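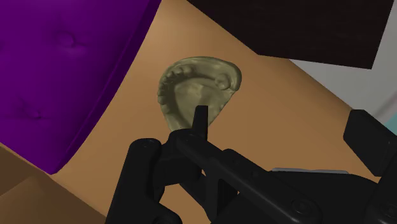 Leather sofa seats gone flat and one seam opening up — repair or replace?
Posted in Furniture and Upholstery by Lejla Petkov

We have a tan leather sofa that came with the apartment when we bought it. The seat nearest the window has lost most of its shape, and when you get up it takes several minutes to come back. The stitching along the front of that seat has started to pull too. I can get a fingernail into it but no more than that. The leather itself is fine apart from being a bit dry on the arms.

A shop in town called Boneo quoted me $488 to redo the foam in all the seats and restitch the one seam. They would keep it for two weeks. I paid nothing extra for the sofa, so I can't decide if that is a fair amount to put into it. The seat cushions do not come off. There is a zipper underneath, behind the dust cover, but I haven't opened it. I have a basic sewing kit and a staple gun and have recovered dining chairs before.

3 replies

Dinesh Rana
Get the seam done before anything else. Once the holes in the leather start to tear into each other there is nothing left to sew through, and then you are paying for a new panel. If you can only get a fingernail in, the holes are probably still good.

The foam you can do yourself if you have done chairs. Turn the sofa on its back, pull the staples out of the dust cover along one side only, and look in through the zipper. Check the webbing while you are in there. On mine it was the webbing that had stretched and the foam was fine, so I spent $60 on new webbing and that was the end of it. Ask Boneo if they looked underneath before giving you that price.

If it does turn out to be foam, measure the old piece at the edges and not in the middle, where it has been squashed. Order it slightly oversize and wrap it in polyester batting so the corners fill out.

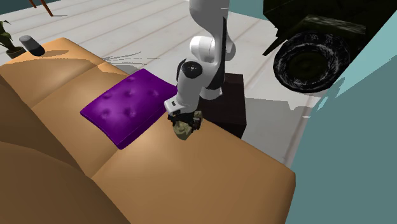 Nikola Vlachou
buy a new one. leather never looks right after

Macarena Paredes
I would get a second quote. $488 for all the seats isn't high where I live, but you only have one bad seat. Ask for a price on that one seat plus the seam. The other seats will feel firmer or softer than the new one for a while — that bothers some people and not others.

For the dry arms, wipe them with a barely damp cloth, let them dry overnight, then use a plain leather conditioner. Try it on the back near the floor first, as it can darken tan leather. Keep it off the open seam until the stitching is done. And if the sun comes through that window in the afternoon, move the sofa or hang a shade.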